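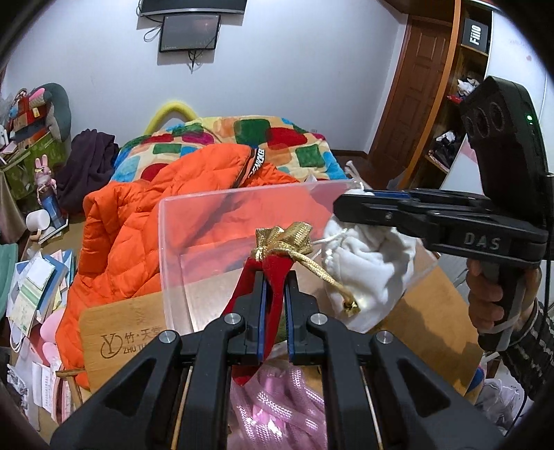

네미어, 핸드헬드 그리퍼 추가 도입 예산 편성… 소모품비 별도 항목으로 분리

물류 자동화 업체 네미어(Nemier)가 4월 조작 데이터 수집용 핸드헬드 그리퍼 20대를 추가 구매하는 계획을 확정했다. 대상 작업은 파우치, 의류, 소형 포장재 등 형태가 일정하지 않은 연질 물품의 파지와 상자 수납이다. 납품은 두 차례로 나뉘며, 1차분 7대의 검수가 끝난 뒤 잔여 물량을 발주한다.

이번 계획에서 달라진 부분은 예산 구조다. 기존에는 장비 본체와 핑거 패드, 케이블, 저장장치를 한 항목으로 묶어 집행했으나, 앞으로는 본체를 자산으로, 패드와 케이블을 소모품으로 구분한다. 구매 담당 레오노라 우말리는 "본체 단가만 비교하면 운용비가 견적에 드러나지 않는다"며 "패드 교체 주기와 예비 부품 납기를 견적서에 함께 기재하도록 요구했다"고 말했다.

패드 교체 기준은 수집 시간 500시간으로 잡았다. 기준 시간에 도달하지 않더라도 표면 마모나 접착부 들뜸이 확인되면 교체 대상이 된다. 벨벳이나 플리스처럼 표면에 보풀이 있는 직물을 다루는 조는 매 작업 종료 시 패드를 점검하고 결과를 장비 대장에 기록한다. 케이블은 커넥터 유격을 기준으로 판정하며, 예비품은 작업 거점별로 보관한다.

검수 항목은 핑거 평행도, 개폐 반복 정밀도, 카메라 모듈 고정 상태, 영상과 개폐값의 시간 동기 등이다. 장비마다 동일 물품을 100회 집고 놓는 시험을 실시하고, 기록 누락이 한 건이라도 발생하면 해당 장비를 반송한다. 시험은 협력사 프라산톤(Prasanton)의 시험실에서 진행된다.

시험을 총괄하는 베르윈 프라이스는 양손 작업의 동기 오차를 주요 변수로 꼽았다. 그는 "한 손으로 주머니의 목 부분을 잡고 다른 손으로 상자 안의 물품을 다루는 작업에서는 두 장비의 시각이 어긋나면 데이터를 쓸 수 없다"며 "장비를 낱개가 아니라 두 대 한 조로 검수하는 방안도 검토했다"고 설명했다. 다만 1차분이 홀수여서 개별 검수 후 기준 장비와 짝을 지어 동기 시험을 하는 방식으로 정리됐다.

수집 장소는 전용 작업장과 일반 주거 공간을 병행한다. 주거 공간에서는 조명과 가구 배치를 통일하지 않으며, 작업대 높이와 사용 물품만 회차별로 기록한다. 이에 따라 운반용 케이스와 휴대용 충전 장비가 구매 목록에 추가됐고, 고정식 거치대 구매는 다음 예산으로 미뤄졌다.

물품 구입비도 별도로 책정됐다. 끈 달린 주머니, 투명 수납함, 누비 의류 등 시험 물품은 회차마다 일부를 교체한다. 동일 물품을 반복 사용할 경우 직물이 늘어나 파지 조건이 달라질 수 있다는 현장 의견을 반영한 조치다. 교체한 물품의 재질과 치수는 데이터 목록에 함께 등록한다.

유지보수 계약은 포트히터(Potgieter)와 협의 중이다. 쟁점은 고장 장비의 대체품 제공 기한과 펌웨어 갱신 책임 범위다. 네미어는 수집 기간 중 펌웨어 버전을 고정하고, 갱신이 필요한 경우 전체 장비에 일괄 적용하는 조건을 제시했다. 재무 담당 파티마 차우케는 "유지보수 조건이 확정되기 전에는 잔여 물량의 대금을 집행하지 않는다"고 밝혔다.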